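Enari two-arm base, simulated house: doorway stall checklist
Inspector: Halina Olszewski. Comments from Aba Adjei where she insisted.

Reason for inspection: in run 83 the base stopped dead on its way to the double doors, reported success and went on reporting it until the log hit 4,000 lines.

1. Emergency stop reachable from operator view
PASS. Nobody pressed it. A thing that isn't moving is hard to feel urgent about.

2. Base speed limit loaded
PASS. Limit respected perfectly, at zero.

3. Door collision shapes match visible doors
FAIL. Both leaves are drawn open. The collision file still has the left one shut, so the base was politely waiting for a door only it could feel.
Comment (AA): I said this in February.

4. Arms at safe height for travel
OPEN. Both were up in front of the base, jaws open, pointed at the gap. The travel pose calls for them folded. Rakiya to find out who changed the pose file, gently.

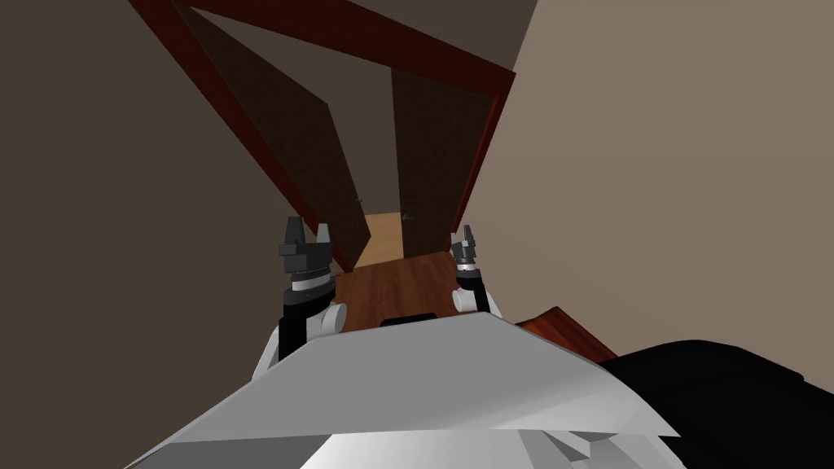
5. Stall timeout
FAIL. Set to 20 minutes. Should be 8 seconds. Somebody liked round numbers.

6. Success message tied to position
FAIL. Tied to the motors being quiet. By that measure my filing cabinet has finished every task we own.
Comment (AA): Please fix 6 before 3.

Status: no unattended runs on the Wiltcombe house until 3, 5 and 6 are signed off by Darlene Lemieux.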